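Recycling Corner: Save the Processor Before the Case Goes to Scrap

The spring drop-off in April brought in more desktop computers than the Branolska shop had shelf space for, and sorting has taken most of the summer. The towers and small desktops are now down to the last 35. Most will go out for metal and board recovery. Before they do, we pull the memory, the drives, the power supply and the processor, and test what can be used again.

Memory and drives are easy and we have covered them in past issues. Processors get damaged more often, nearly always in the minute between opening the socket and putting the chip down, so this item sticks to that part of the job.

Start with the machine unplugged and the side panel off. Take out the heatsink and fan and set them aside together with their screws. Wipe the old paste off the top of the chip while it is still locked in its frame. A paper coffee filter and a little rubbing alcohol work fine. Keep going until the metal is plain and the printing can be read, if there is any left to read. 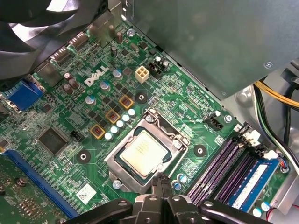
Processor in its socket on a Dell board, with the metal retention frame around it.

Next comes the lever. Press it down slightly and out to the side to clear its catch, then let it come up slowly. It is under spring tension and will snap if you let go. Open the metal frame all the way. If it stops partway, look for a cable in the road before you push harder.

Now lift the chip by its edges, straight up. Do not slide it and do not tip it out with a screwdriver. On the boards we are seeing this year the pins are in the socket, so a chip that drops back in crooked can ruin a good motherboard.

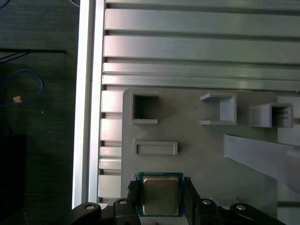 Once it is out, it needs somewhere to go. Have the place ready before you open the socket. A clamshell is best, an antistatic bag is fine, and a bare bench top is neither. Keep your fingers off the contacts on the underside. Write the model number on the label along with the number of the machine it came from, and stick the label on the container and not on the chip.

We have been short of clamshells since the start of the project. Akinola sold us a carton of 24 and we used them up in 2 sessions. A larger order from Furnelska is on the way.
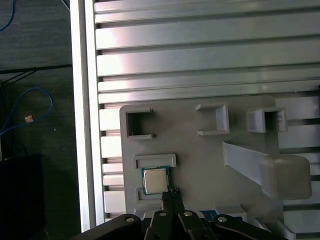 For parts that are waiting to be labeled, a holder with separate spaces beats a pile. Chips that touch get scratched, and two that look alike get swapped. Something simple will do. The gray plastic plate on the aluminum table has three square pockets along its upper part, with raised walls, and that general layout is easy to copy at home with a shallow parts tray and some dividers. Leave one side of each space open so you can get hold of the part by its edges.

Going back in is the same job in reverse. Look into the empty socket at a low angle under a good light. The pins should make an even pattern, and a bent one will catch the light differently from its neighbors. Match the small triangle on the chip to the mark on the socket, lower the chip level, and let it settle without pressing. Then close the frame and bring the lever down. Some resistance on the lever is normal.
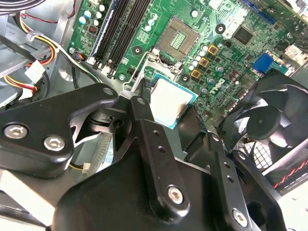
Socket open, lever raised, and the CPU close by. The memory slots are already empty.

If a board is going to scrap, leave the socket cover on it anyway if you have one. Boards with clean sockets can sometimes be sold for repair through Zeltico, and the project fund, now at 3,000 dollars, comes mostly from those sales. Boxes of tested parts can be left at the side door of the Branolska shop during open hours. Please keep loose screws in a bag.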